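How to Add a Pickup Robot to Your Room Turnover

Posted by Jinfeng Zheng on Friday, January 18, 2019

If you run housekeeping at a small hotel, you know the first part of every checkout room is bending. Bottles, tissues, slippers, whatever rolled next to the bed. We started handing that part to a two-armed robot at the Plokatgate last July, and I have become the person who talks about it at dinner. So many people have asked how we set it up that I'm writing the whole thing down!

We call ours Sumo. Yours will have its own software, but the order of steps should carry over fine.

Before you start

Talk to your room attendants first, before the machine is out of the box. I did it the wrong way around and spent a week answering rumors. What people wanted to know was simple: do my hours change, who gets blamed if it throws away a guest's earring, and do I have to learn computers. Have answers ready. Ours were no, the supervisor on shift, and a little bit.

You will also need:
- a round trash bin and black bags that fit it
- one attendant per robot for the first month
- a written list of what counts as trash in your building

Step 1. Write the trash list with the people who clean

Ask the attendants, and let them argue. We spent most of an afternoon on slippers alone. Disposable ones go, but a pair the guest brought from home looks pretty similar to a machine. Half-full bottles got their own line, and so did paper cups. Our rule in the end is that anything Sumo isn't sure of stays where it is and a person decides.

Step 2. Walk the room

The attendant goes in first, every time. Check the nightstand, the bedding and the wall hook for guest property, and pick up anything that could be valuable. This takes a minute or two and it's the step you should never skip, even when you're behind.

Step 3. Set the bin and pick the first pass

Put the bin on open carpet where the left arm can reach the rim. On the tablet, choose Floor. Leave Surfaces off until your crew is comfortable. Ours didn't turn it on until the fall.

Step 4. Let it work, and watch

Stand where you can see the floor and reach the stop button. Pay most attention to slippers and bottles, the two things we have the most notes on.
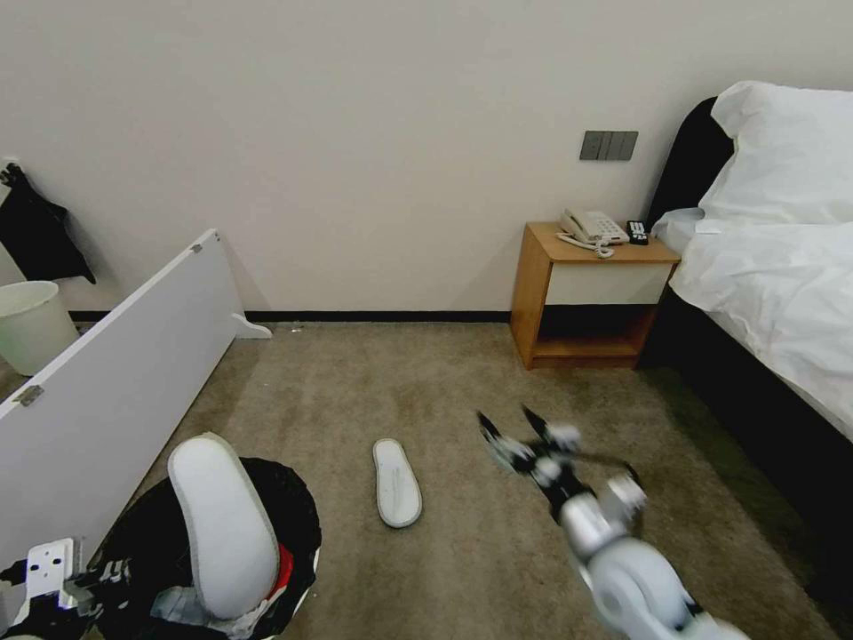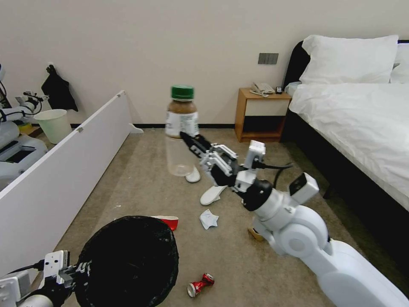
Floor pass, with a bottle in the right gripper and the left one on the bag.

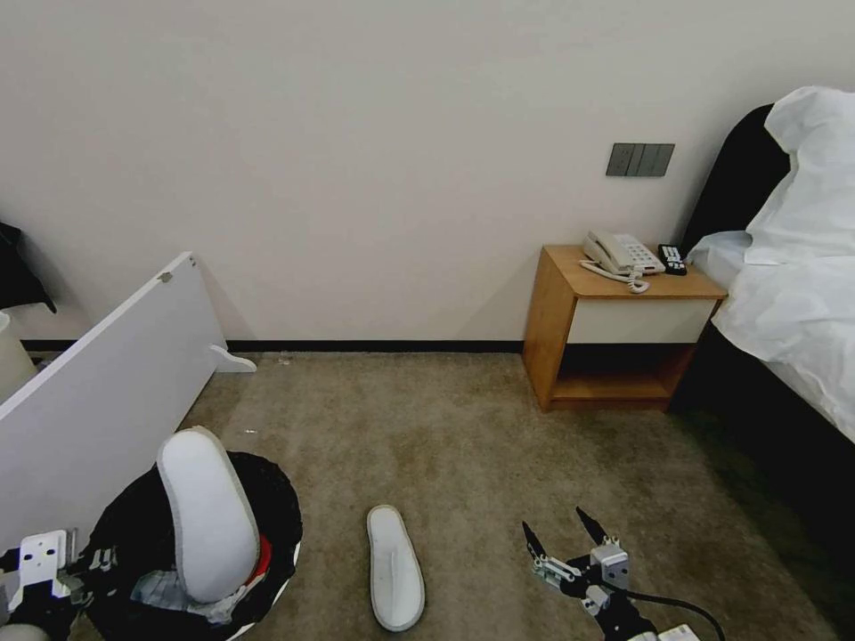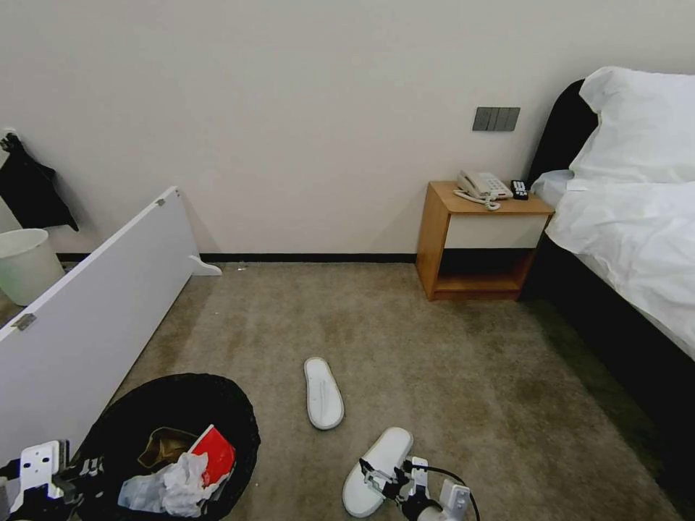 Resist the urge to help. I know! It's slower than you are, and the first few rooms feel endless. But if you grab things out from under it you never find out which ones it has trouble with, and you also put your hand in the way of a moving arm. Use the time on the bathroom, with the door open so you can still hear it.

Step 5. Check the bag before you tie it

Look through the top layer. If something is in there that shouldn't be, take it out and write the room number and the item on the log sheet. We log on paper because everyone can use paper.

Step 6. Go over the log once a week

Sit down together for fifteen minutes with coffee. Anything that shows up twice gets a new line on the trash list. By the end of our first season we had done 214 rooms this way, and the list had grown from one page to three.

What changed for the crew

The big one is backs. Wike, who has been on our second floor longer than I've been in the building, told me she goes home less stiff, and she was the loudest skeptic in that first meeting. The work has shifted toward checking and finishing: more time on beds and bathrooms, more looking, less crouching.

It has added work, too. Somebody has to charge Sumo, wipe down the grippers and move it between floors. We made that a paid half hour at the start of the shift. Please don't just tack it onto someone's day and hope.

And the attendants have opinions now about where things should go next. They want it to strip pillowcases. I think that's a ways off, but I've passed it along to Clandum, who handle our service contract, and they wrote back with a lot of questions about pillowcases.

If a room goes badly

Hit stop, roll the robot into the hallway, and clean the room the usual way. Log it and move on. A guest waiting for a key matters more than a finished pass, and you can always try again in the next room.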